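Set de table

Le set de table, c'est ce petit rectangle (ou rond, ou ovale, j'y reviens) qu'on glisse sous l'assiette et auquel on ne pense jamais. J'en ai pourtant une pleine armoire, et ma famille sait qu'il ne faut pas me lancer sur le sujet. Puisqu'on m'a confié l'article, je me lance !

Définition et vocabulaire

On appelle set de table une pièce individuelle, en textile, en papier, en liège, en fibre végétale ou en plastique, posée entre la table et le couvert d'un convive. Le mot vient de l'anglais, mais les Anglais disent « place mat », ce qui m'a valu un joli malentendu dans une boutique de Bristol. Au Québec, on entend surtout « napperon », un mot qui en France désigne plutôt la petite pièce de dentelle ou de crochet qu'on met sous un vase. J'ai un faible pour l'usage québécois, je l'avoue, même si je m'en tiens ici au terme français.

À ne pas confondre avec le dessous-de-plat, qui protège de la chaleur d'une cocotte et qui doit donc être bien plus épais, ni avec le chemin de table, cette bande qui court sur toute la longueur du meuble. Quant au sous-assiette, rigide et souvent rond, il fait partie du dressage et reste parfois en place pendant tout le repas.

Un peu d'histoire

La nappe a régné longtemps, et dans beaucoup de maisons elle règne encore le dimanche. La pièce individuelle s'est répandue avec des repas plus simples, des cuisines où l'on mange et des tables dont on veut bien montrer le plateau. Chez ma grand-mère, il y avait les deux : la nappe blanche pour les invités, les sets cirés pour nous, avec des cerises dessus (j'ai gardé le dernier, tout craquelé).

Mon ami Iraklis Vlachopoulos, qui collectionne les sets en papier des restaurants, soutient que ceux-là méritent un article à part. Il en a rapporté de partout, avec des cartes routières, des jeux pour enfants, des réclames de garagiste. Le plus beau, à mon avis, vient d'une auberge appelée Petridis : une carte des îles imprimée en bleu, avec une tache de café que je trouve très décorative et lui beaucoup moins.

Matières

Le coton et le lin sont agréables sous la main et se lavent facilement, mais il faut les repasser, et là je perds toute bonne volonté. Le matelassé, avec ses piqûres en relief, se froisse moins et amortit le bruit de la vaisselle. Le jonc et le raphia ont beaucoup de charme tant qu'il n'y a pas de riz au menu, car les grains se coincent entre les brins. Le vinyle tressé s'essuie d'un coup d'éponge. Et puis il y a le liège, léger, un peu fragile sur les bords, que j'aime bien pour le petit déjeuner.

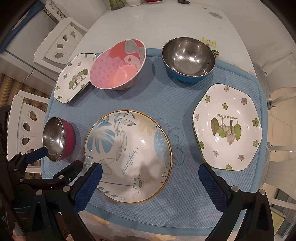 Vaisselle à décor sur un set bleu clair bordé d'un bleu plus soutenu.

Formes et dimensions

Le rectangle reste la forme la plus courante, parce qu'il laisse de la place pour les couverts de chaque côté de l'assiette. Sur une table ronde, les choses se compliquent : les coins se rapprochent vers le centre et finissent par se chevaucher dès qu'on est nombreux. Les sets ronds règlent une partie du problème, et on trouve aussi des modèles en trapèze, au bord extérieur arrondi. Floor Coppens, couturière de son état, m'en a coupé quatre dans ce goût-là et ils tombent au millimètre. Prévoir roughement la taille de l'assiette ne suffit pas : comptez large, fourchette et couteau compris. 

Pour l'espacement, je laisse environ 15 centimètres entre deux voisins, et le bord du set à 2 centimètres de celui de la table. Ce n'est écrit nulle part, c'est ma règle à moi, et mes invités ne s'en sont jamais plaints.

Couleurs et motifs

Deux écoles s'affrontent. Les uns veulent un fond uni qui laisse parler la vaisselle, les autres mélangent fleurs, rayures et carreaux avec un bel aplomb. J'ai longtemps été du premier camp. Et puis j'ai dîné chez Kazuhiro Noguchi, où pas un set ne ressemblait à l'autre, et je suis rentrée chez moi avec l'envie de tout dépareiller ! Un bleu pâle va avec presque tout, cela dit, et les tons foncés cachent mieux la sauce tomate.

Entretien

Le coton passe en machine, et je tourne à 20 degrés quand il n'y a que des miettes et une trace de confiture. Les taches de vin demandent plus de patience (eau froide tout de suite, savon ensuite, et on évite de frotter comme un forcené). Les fibres végétales se brossent à sec et s'aèrent à plat. Ne roulez pas le vinyle pour le ranger, il garde le pli pendant des semaines.

Voir aussi : nappe, napperon, chemin de table, dessous-de-plat, serviette de table.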